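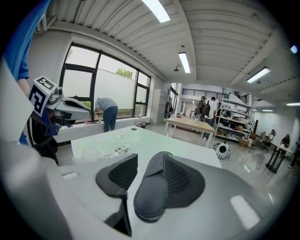
Slipper packing gets under way at Bonport workroom

The long white tables in the upstairs workroom at Bonport have a new job this summer. They're where the town's guest slippers get bagged, and if you have ever stayed overnight at the Prendholm guesthouse or had a long wait at the Fajardo clinic, you may have worn a pair.

The packing drive opened on July 1, 2026, with a target of 1000 pairs before the rooms are needed again for fall classes. That's a big number for a small town! But the mood upstairs is cheerful, the windows let in plenty of green from the trees outside, and the work is the kind of thing you can pick up in a few minutes.

"I love a table job," said Rhea Javier, who drew up the packing plan. "You get a slipper, you get a bag, and when you're done there's a finished thing in front of you. I could do it all afternoon."

The slippers are soft gray cloth, plain and flat enough to stack. Each pair goes into its own clear plastic bag, soles together and toes pointing the same way, and the open end is folded under twice. Bonport tried stickers in January and gave up on them after they tore the plastic. The fold holds well as long as the air is pressed out first, and the bags can be opened and used again by whoever gets the slippers.

Javier is particular about how the bag is laid down. She likes it flat on the table with the opening toward the packer, and she likes the slipper kept off to one side until the bag is ready. It sounds fussy, but try it the other way and you'll be chasing a bag around the table with a slipper in your hand (this reporter did, and lost). 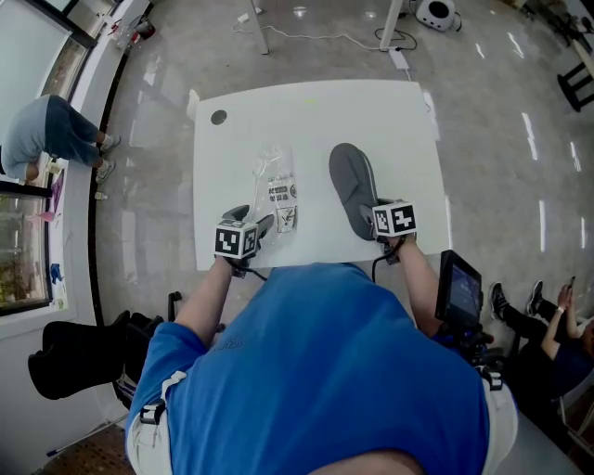

Can the slippers be washed after a guest has worn them? They can, in cold water on a gentle cycle, and they should be air-dried flat so the soles keep their shape.

Sizes are the part that takes some care. There are 3 this year, small, medium and large, and they look more alike than you would think once they are in a pile. Tuva Midtbø, who handles deliveries, has asked packers to finish one size completely before starting another. Last time a carton of mediums reached Prendholm with a good many smalls mixed in, and the guesthouse spent an evening sorting them out on the breakfast tables.

"They were very nice about it," Midtbø said. "They also called me the next morning, so I wouldn't forget."

Filled bags go into cartons from Tresow, the box maker down by the rail yard, which has given the project a good price on a batch with misprinted lids. The cartons are sturdy and the misprint is only a crooked stripe - Midtbø says she has grown fond of it. Every carton is marked with the size on two sides, so it can be read whichever way it ends up on the shelf.

Fajardo gets the first delivery, mostly mediums and larges, and Prendholm comes next. Anything left over will stay at Bonport for the winter coat evenings, when people come in with soaked shoes and are very glad of something on their feet.

Anyone who would like to lend a hand is welcome to come up and take a place at a table. Bring your own drink, and please keep it on the ledge by the windows, well away from the slippers. Sign-up sheets are at the Bonport front desk, and the afternoon shifts have the most room.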